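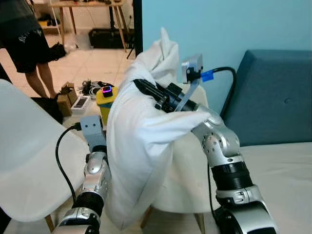 According to Gunārs Lūse, the quickest way to judge a hotel is to ask how often it replaces its pillows, and then to wait and see who at the front desk knows the answer. Most do not, he adds, and a fair number have never been asked.

His remark was made to a room of hotel managers in Trandell last December, and it drew some uneasy laughter. Bedding has long been among the least discussed items in a hotel's budget. Mattresses are bought with ceremony, on long contracts. Sheets are counted, washed and written off according to a schedule. The pillow sits between the two, and in many houses no single department is responsible for it.
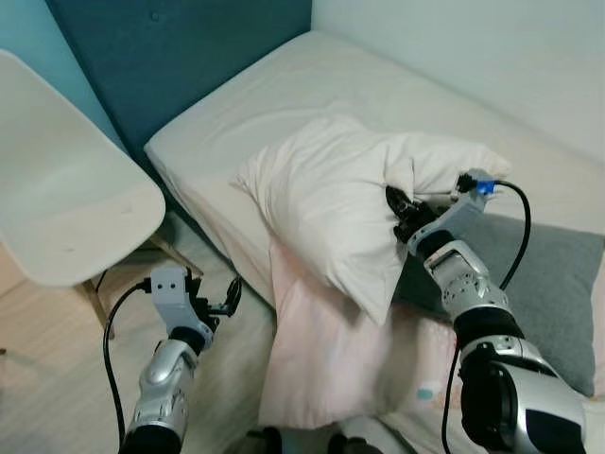
The Pillow Question
Words: Revathi Thampi
Hospitality | 6 min read

The Hotel Piras has 184 rooms on the harbor side of Trandell and, until recently, had no written policy on pillows at all. Housekeeping staff removed a pillow when it looked tired. New stock was ordered when the shelves ran low. The result, according to its operations manager, Evaristo Negri, was that two guests in adjoining rooms could pay the same rate and sleep on pillows that differed in age by a decade.

"We found labels from a supplier that closed when I was still a porter," Mr. Negri said. "They had been laundered faithfully the whole time."

The hotel began with an inventory. Each pillow was marked on the inner seam with the month it entered service, and those that could not be dated were withdrawn. Nearly 10 percent of the stock failed a simple fold test, in which a pillow is bent double and released. A sound one opens again without help. A worn one stays folded, and the filling has usually gathered toward one end.

Replacement raised a second matter, that of choice. The Piras had for years offered a printed pillow menu with six entries, among them buckwheat hull and a contoured foam model. Records showed that guests requested two of them with any regularity, a firm synthetic and a soft down blend. The others were stored at some expense in a basement room where humidity was difficult to control. The menu has now been shortened, and the basement room holds spare luggage racks.

Opinion in the trade is divided on this point. Alasdair Yule, who advises independent hotels from an office in Kurel, regards the long menu as a courtesy worth its cost, particularly for older guests and those recovering from surgery. A guest who needs a particular pillow, he argues, needs it badly, and will remember the hotel that had one.

Laundering is a further source of disagreement. Mament, the commercial laundry that serves much of the harbor district, recommends that synthetic pillows be washed in pairs to balance the drum and dried at low heat until the center is fully dry. Matúš Kadlec, the laundry's floor supervisor, considers the drying stage the one most often cut short. A pillow can feel dry at the surface while its core remains damp, and it will carry that dampness to the linen room - and from there to a guest.

Protective covers have eased the problem. The Piras now uses a zippered cover beneath each pillowcase and changes it on a fixed rotation, with collections every Wednesday. Mr. Negri reports fewer stained pillows and fewer complaints, though he concedes that the second figure was never high. Guests who sleep poorly tend to blame the street, the heating or the mattress.

The first full replacement under the new policy is planned for the quiet weeks after the holidays. The old stock will go to Kurel, where an animal shelter has asked for as many as the hotel can send.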